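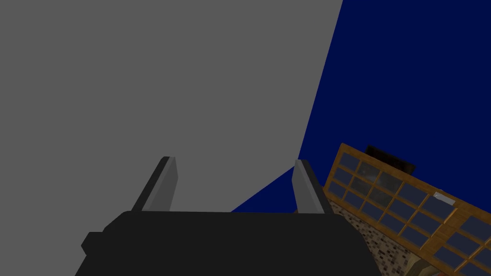
4. Evaluation of the Pleder Simulation Kit

4.1 Configuration under test

Pleder is a commercial kit for rehearsing household manipulation tasks in rendered rooms before any hardware is bought. It consists of a scene library, a controller interface and a set of arm and gripper models. We tested the release dated 2023-10-03 under the standard academic license. All runs were carried out by one operator (Ülle Kütt) on a single workstation, with the vendor's default physics settings.

The kit ships with two room packs, Bollero and Costello. We report on Bollero only. Its furnishings are fixed in place unless the user marks them as movable, and surfaces are either textured or flat-shaded. Walls and ceilings are flat-shaded by default. This keeps rendering cheap, but it leaves a pose estimator with few features to track when the gripper turns toward a bare surface.

Each run began with the gripper open and empty. The controller then stepped through a list of camera orientations, including strongly tilted ones, and recorded one view at each stop. We logged 214 views in this way. The view in which a glass door with a wooden grid, a mosaic tile panel and a wooden cabinet all appear together with the open fingers served as our reference for texture variety. 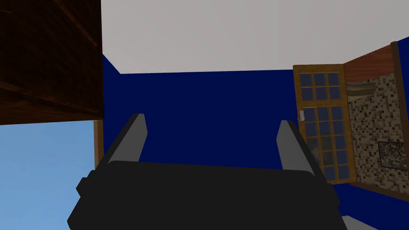 4.2 Localization from the gripper view

We ran the Luten feature matcher on all logged views without retraining. A view was counted as localized if the estimated camera position fell within 15 mm of the simulator's own value. Grid structures such as door panes gave many corners, but the corners resemble each other, and matches were often shifted by one pane. Speckled and mosaic surfaces gave fewer false matches. Views dominated by plain wall or ceiling failed in almost every case.

The vendor documentation suggests raising the image resolution for such views. We tried this and saw no gain -- a flat-shaded surface has no more detail at a higher resolution. Adding a weak noise texture to the walls did help, at the cost of 8 ms per rendered view.

4.3 Self-occlusion

The second issue concerns the robot model itself. In wide views the arms can hide much of the room, and the kit offers no built-in mask for robot parts. Features found on the arm casings were therefore passed to the matcher as if they belonged to the room (Figure 2).

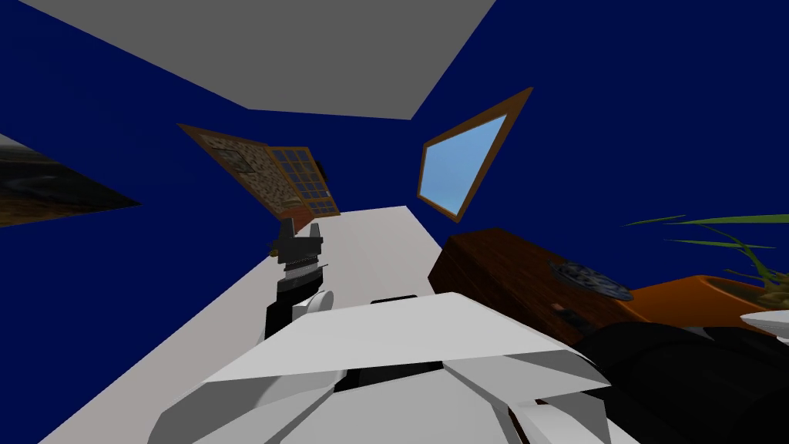

Figure 2. Wide view in the Bollero room. The white arm crosses the foreground; the black gripper of the other arm is at left-center, with the door at the far end of the room.

We wrote a mask from the joint angles and the supplied arm geometry. With the mask active, the position error in wide views no longer depended on arm pose. The vendor has been informed and lists the function as planned.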